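Chamado: comparação de garras na bancada de dois braços
Aberto por: Milovan Dimitriou
Data: 22/06/2019
Estado: em andamento
Componentes: garra Kolev (braço esquerdo), garra Zekia (braço direito), controlador Virketico

Descrição do problema

Bom dia. Peço desculpa se algum termo não está correto, o português não é a minha primeira língua.

Estamos a comparar as duas garras com os mesmos objetos: pratos, canecas e uma maçã. A garra Zekia, no braço direito, perde força quando fica muito tempo fechada. Com a maçã, o controlador mostra a mensagem "preensão incerta" depois de 20 segundos, mesmo com o objeto ainda entre os dedos. A garra Kolev, com os mesmos parâmetros, não dá esta mensagem.
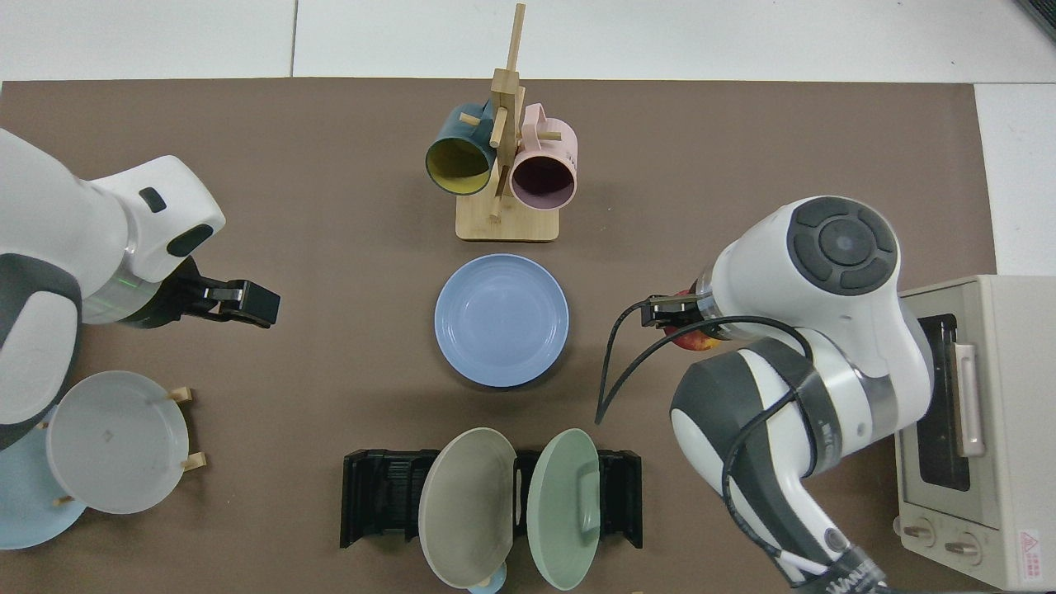 A mensagem não para o programa, mas o braço direito passa para velocidade reduzida e o teste deixa de ser comparável. Preciso reiniciar o controlador cada vez. Aconteceu em 4 ensaios seguidos, sempre com a maçã. Com os pratos não consegui repetir o erro.

O que já verifiquei

1. Cabo da garra direita: desliguei e liguei de novo no conector do punho. Sem diferença.
2. Força de fecho: subi de 60 para 90 por cento. A mensagem aparece mais tarde, mas aparece.
3. Versão do firmware: igual nas duas garras. É a versão que a Stutum nos enviou em novembro.
4. Posição dos objetos: deixei o suporte das canecas no alto do tapete e o escorredor preto em baixo, com os pratos em pé, para os dois braços terem espaço ao centro.

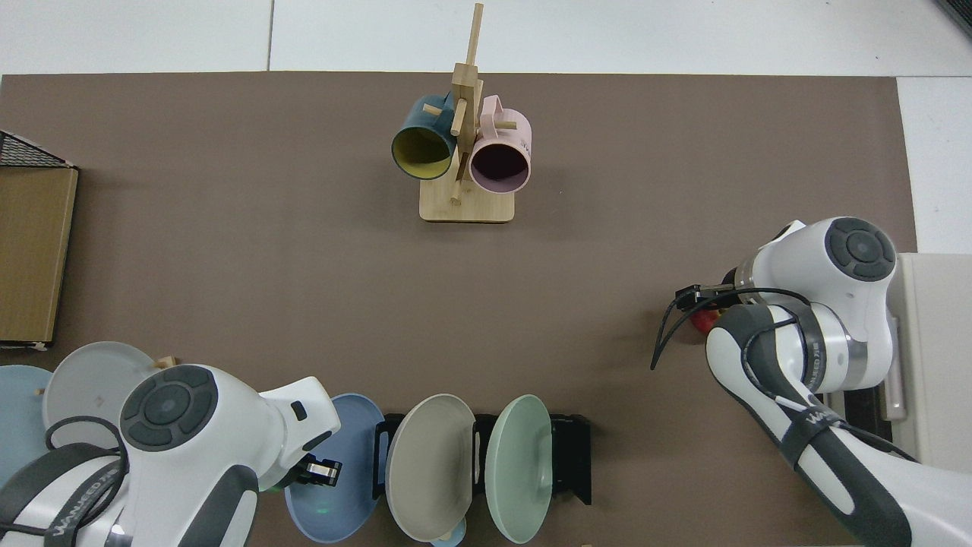

Resposta do suporte (Stutum)

Olá, Milovan. Por favor confirme o valor de "tolerância de abertura" no perfil da garra direita. Para objetos redondos recomendamos 4 mm. Se puder, envie também o registo do controlador.

Atualização de Milovan

Obrigado pela resposta. O valor estava em 2 mm no perfil direito e em 4 mm no esquerdo. Não sei quem fez esta mudança, talvez veio assim na cópia do perfil. Corrigi e fiz um ensaio com a maçã, sem mensagem até ao fim. Ainda não fecho o chamado: quero repetir com a força original e depois trocar as garras de braço. O registo vai em anexo.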